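Wrist cam or side cam for comparing two grippers in sim? Going a bit nuts over a star

Posted in Grippers & End Effectors, 30 January 2019

nnaji_bench

Hi all, long-time reader, first real post, so be gentle! I'm trying to pick between two grippers for a Franka arm and I'm doing all of it in simulation first, before my boss signs off on buying anything. One is the two-finger linkage style (black, lots of knuckles, the fingers swing in on bars) and the other is a plain parallel-jaw one where the fingers just slide. Same arm, same table, same pile of junk on the table for both.

Most of the junk is easy. The bowl is fine if you go for the rim, the helmet I mostly leave alone, and the book was a pain with both until I stopped trying to get it off the flat side. What's eating my week is the star. It's this lumpy thing with pointed arms and no two flat sides facing each other, at least none that I can find. I picked it on purpose because the parts we handle at work are also weird and pointy, but I'm starting to regret it.

I ran 100 tries with each gripper on the star, random yaw each time, and the linkage one came out ahead on grabs but behind on drops during the lift. So now I don't know which number to believe. I've been staring at the wrist camera to figure out what's going on.

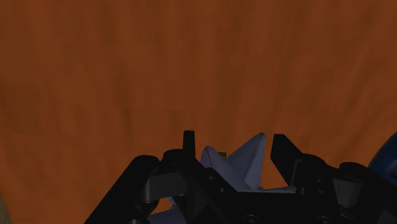
My trouble is that I can't tell from that view when the fingers have closed on solid stuff and when they've only closed on the tip of one arm. The hand is black on black down there and the links hide the middle of the star, which is the part I care about. I tried bumping up the lights and all I got was a brighter table.

So two things. Do you folks judge grasps from the wrist view or from a fixed camera off to the side? And is it fair to compare these two grippers with the same approach height? The linkage fingers move up and down a little as they close (they travel on an arc) and the sliding ones don't, so with one height setting I feel like I'm cheating one of them. I'm using the stock Ivine controller settings for both if that matters, nothing fancy.

Thanks in advance, and sorry for the wall of text!

oltska_fan

Just use suction.

rustyflange

Ha, well, suction on a faceted star is going to be a short conversation, so let me try to be a bit more useful than that.

I went through nearly the same thing in July, only with a casting that looked like a squashed spider. I did everything off the wrist camera for the first week and I'd say most of what I wrote down that week was junk. The wrist view is great for lining up and lousy for deciding whether you've got a good hold. Once the fingers are down around the part, you're looking straight down the bars and you lose all sense of depth. I kept logging "deep grasp" on things that were barely pinched.

What fixed it for me was a second camera way back, far enough to get most of the arm and the table together. I like it to be a little higher than the tabletop and off the front corner, so the gap between the fingers shows from the side. 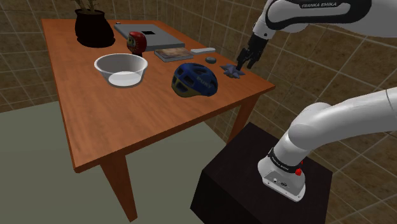 From back there you can scrub through a run and stop where the fingers quit moving, and then you check how far the tips are from the table. That one measurement told me more than all my wrist footage. If the tips are high, you've got the top of an arm and it'll probably twist out on the lift. If they're low, you've likely got the body. You don't even need to eyeball it, the sim knows where the tips are, so just print the height when the closing stops. But keep the camera anyway, it catches dumb stuff the numbers don't, like an outer knuckle knocking a neighbor on the way down.

Speaking of which, check your neighbors! The linkage style gets wide when it's open. With a crowded table, that extra width can bump whatever is beside your target, and then the target moves, and then you blame the fingers. I'd do one set of runs with the star by itself and one with all the other stuff left in place, and keep those numbers apart. I mixed mine and had to redo 226 runs. I was not a happy camper.

On the height question, no, I wouldn't use one height for both. Pick the height where the tips END UP, closed on the part, and work backward for each hand. For the sliding jaws it's the same number the whole way. For the linkage you start off by whatever the arc costs you. Do that and I bet a good chunk of your drops go away, because it sounds to me like the linkage fingers are finishing higher on the star than you think.

amix_at_home

Agree with most of the above but I'd go further on the camera. One fixed view isn't enough for a star, because half the time the arm itself is between you and the thing you want to see. I run two fixed ones, the front corner one like rustyflange has, and another from the opposite end of the table looking back along it toward the arm.

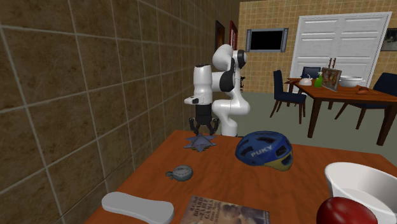
With that second one I get the hover pose nice and clear before the fingers go down, and I can see straight off if the yaw is silly. For a star you want the fingers to land in the notches between the arms. If one finger comes down on top of an arm, the run is over, you may as well stop it there and save the compute. I'd split your results by yaw before you do anything else. My guess is both your grippers are fine at the good angles and bad at the same bad ones, and your random yaw is just dealing one of them a worse hand. 100 tries isn't a lot when you chop it up by angle. I'd go for 1,000 if your machine can chew through it overnight.

Also what friction are you using? If you left the fingertips and the star on the defaults, the drop numbers don't mean much for either hand. I'd try a low value and a high one and see if the winner changes. If the winner flips, then you're picking a pad material and the gripper can wait.

Oh, and turn your table a different color. An orange table with a black hand on it is murder on the eyes, and I swap mine to plain light gray whenever I have to look at wrist footage for more than an hour.

nnaji_bench

Wow, thank you both! OK, the arc thing was definitely part of it. I had the height set for the open fingers (face, meet palm). Printed the tip height at close like rustyflange said and the linkage one was stopping way higher on the star than the sliding one was. Friction is on defaults, yes, guilty.

I'm going to set up the two fixed cameras tonight and kick off the long run with the yaw logged. Will post the split by angle when I have it. Amix, do you keep the same seed for both hands, or let it roll?

amix_at_home

Same seed, always. Same star pose, same yaw list, both hands.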